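家庭の台所記録 参加者募集(第4期)
「時短」「清潔」「長持ち」をうたう道具は、ふだんの台所で本当にそうなのか

生活用品の読み物を出しているImer編集室です。11月から始める台所記録の参加者を募集します。募集は39世帯。ひとり暮らしも一世帯と数えます。

最初に断っておくと、楽しいモニター企画を期待している方には向きません。新商品は届きませんし、感想をきれいにまとめて投稿していただく場もありません。ご自宅にある道具をいつもどおり使い、使った回数と手間を書き留める、地味な作業です。三期目の参加者のひとりからは「家計簿より退屈」という評をいただきました。反論できませんでした。

どうしてこんなことをしているのか

台所道具の売り場に行くと、ずいぶん威勢のいい言葉が並んでいます。料理の時間が半分になる、においがつかない、一生使える。どれも、誰がどこで何を測った話なのかが書かれていません。小さな字で「当社調べ」とあればまだましなほうで、調べた条件まで読める箱には滅多に出会えません。

私たちはこの種の言葉を頭から嘘だと決めつけてはいません。時間が半分になった人も、どこかにはいたのでしょう。ただ、玉ねぎを一個刻む時間が半分になっても、道具を分解して洗い、乾かし、組み立てなおす時間が増えれば、夕食の支度は早くなりません。売り場の言葉は、たいてい刻むところで終わっています。洗うところから先は買った人の受け持ちです。

雑誌や動画の紹介記事もあまり当てにしていません。三日使って書いた記事と、三年使って書いた記事が同じ顔で並んでいるからです。私たち自身、以前は三日の記事を書いていた側なので、あまり偉そうなことは言えません。編集室の棚には、そのころ絶賛して、それきり触っていないスライサーが残っています。

前の期までに集まった記録は684件あります。多いと見るか少ないと見るかはお任せします。統計と呼ぶには心もとなく、書き方も世帯によってばらばらで、胸を張って「証明しました」と言えることはひとつもありません。それでも、読んでいると首をかしげたくなる箇所が繰り返し出てきます。たとえば「洗いやすい」と書いて売られている道具ほど、記録の中では流しに置きっぱなしになっている、という傾向です。道具のせいなのか、買う人の性格のせいなのか、私たちにはまだ区別がつきません。

対象となる道具

今期に扱うのは、包丁、まな板、ボウル、ざる、保存容器の五種類です。電気で動くものは外しました。前期に入れてみたところ、説明書の読み込みだけで記録が終わってしまった世帯が続いたためです。

まな板については、材質も大きさも絵柄も問いません。
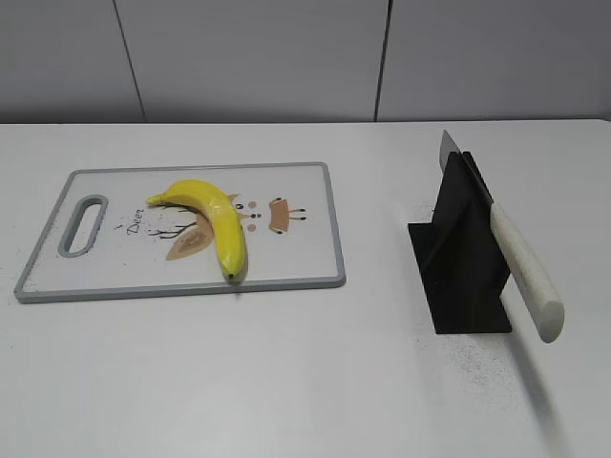
鹿の絵と「Deer」の文字が入った、灰色の縁のまな板。 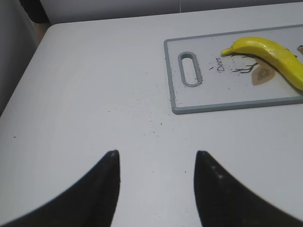
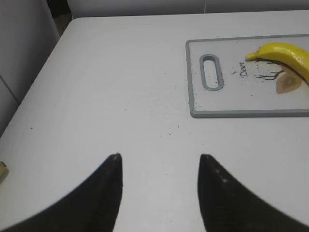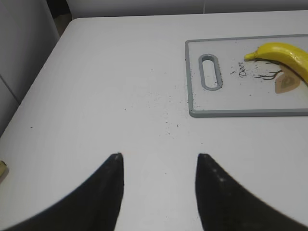

贈り物や景品でもらったもの、実家から持ってきて由来のわからないものも歓迎します。むしろ自分で選んで買ったものだけが並ぶと、記録がどうしても甘くなります。高かった包丁の悪口を書くのは、誰でも気が進まないものです。

まったく使わなかった日は「使わず」と書いてください。この三文字がいちばん書きにくいらしく、前の期では後半になると急に減りました。皆さんが急に料理熱心になったとは思えません。惣菜を買って帰った日も、カップ麺で済ませた日も、そのまま書いていただかないと困ります。

お願いすること

期間は4週間です。一日の終わりに、配布する記録用紙へ次のことを書いてください。使った道具、使った回数、洗うまでに放っておいた時間、気になったこと。最後の項目は空欄でもかまいません。毎日何かに気づく人は、少し疑わしく見えます。

時計で正確に計る必要はありません。「夕食のあと、寝る前に洗った」で足ります。ストップウォッチを持って台所に立てば、誰でもふだんよりてきぱき動きます。そういう記録は、メーカーの試験室に任せておけばよいと考えています。

期間の中ほどに一度、電話で十五分ほど話をうかがいます。用紙に書きにくかったことを聞くためで、書き方を採点するものではありません。終了後に用紙を郵送していただいて完了です。返信用の封筒はこちらで用意します。

台所の片づき具合は見ません。訪問もしません。

参加できる方

国内にお住まいの十八歳以上の方で、週に何度かは自宅で食事を用意していること。腕前は関係ありません。日本語で短いメモが書ければ十分です。

台所用品の製造、販売、宣伝に関わっている方はご遠慮ください。ご家族にいらっしゃる場合は、応募のときに書いていただければ個別に判断します。隠されるのがいちばん困ります。

すでに三期続けて参加された方も、今回はお休みください。慣れた方の記録は読みやすくて助かるのですが、読みやすすぎるのも考えものです。こちらが喜びそうなことを先回りして書いてくださっている気配があり、それは私たちの聞き方が悪かったせいでもあります。

謝礼

完了された世帯に、図書カード3000円分をお送りします。記録の内容によって額が変わることはありません。ほめても、けなしても、全部「使わず」でも同じです。途中でやめた場合は、提出いただいた週の分だけお渡しします。やめる理由は書かなくて結構です。

割に合う仕事かと聞かれれば、合わないと思います。時給に直そうとした方が過去にいて、計算の途中でやめたそうです。

お金の出どころ

この手の企画を見たら、まず誰が払っているのかを疑ってください。私たちもそうします。今期の費用は、Imerの購読料と、印刷を引き受けているDorkeckからの用紙の値引きでまかなっています。道具のメーカーからは受け取っていません。前期の終わりに保存容器のGrondariから協力の申し出がありましたが、原稿を事前に見せることが条件だったのでお断りしました。悪気のある話ではなかったと思います。それでも、見せた時点で私たちの書き方は変わります。

Dorkeckは台所用品を扱っていません。もし今後扱うことになれば、その号で知らせます。

記録の扱い

いただいた記録は、名前と住所を外したうえで、冊子にまとめて掲載します。商品名は、複数の世帯で同じことが書かれていた場合に限って出します。一世帯だけの不満を大きく載せるのは公平ではありませんし、一世帯だけの絶賛も同じです。

用紙の原本は編集室の鍵のかかる棚に置き、冊子が出たあとで処分します。掲載前なら取り下げもできます。掲載後は、すみませんが印刷物なので戻せません。ここはよく考えてから応募してください。

冊子は906部を刷り、参加世帯には一冊ずつ無料でお送りします。結論らしい結論は、たぶん載りません。「買うべき五選」を探している方は、よそにいくらでもあります。

応募の方法

はがきか封書で、氏名、住所、日中つながる電話番号、同居の人数、五種類の道具のうち家にあるもの、参加しようと思った理由を書いて、Castilloビル内のImer編集室「台所記録」係までお送りください。理由は一行で足ります。「暇だから」でも選考で不利にはしません。熱意をびっしり書いてくださる方には申し訳ないのですが、過去の例では、熱意の量と用紙が最後まで届くかどうかに関係は見られませんでした。

応募が募集数を超えたときは、同居の人数が偏らないように分けてから抽選します。結果は当選の有無にかかわらず、はがきでお知らせします。

よく寄せられる質問

道具をひとつも買い替えずに参加できますか。
できます。買い替えないでください。期間中に壊れた場合は、壊れたと書いて、いつもの生活ならするであろう対応をしてください。

家族が使った分も数えますか。
わかる範囲で数えてください。同居の方が何をどう使ったか完璧に把握している家庭は、あまり信用していません。

食洗機を使っています。
参加できます。用紙に印をつける欄があります。「食洗機対応」と書かれた道具を結局手で洗っている場合は、それもぜひ書いてください。

この記録は何の役に立つのですか。
次に道具を買うとき、箱の言葉を読む速度が少し落ちるくらいの効き目はあるかもしれません。それ以上のことは約束できません。

担当は、記録用紙と電話の聞き取りがGwendolyn Tran、冊子の編集がLatrice Fitzsimmonsです。電話での問い合わせは午後一時から五時まで受けています。出ないときは二人とも校正中ですので、時間をおいてかけなおしてください。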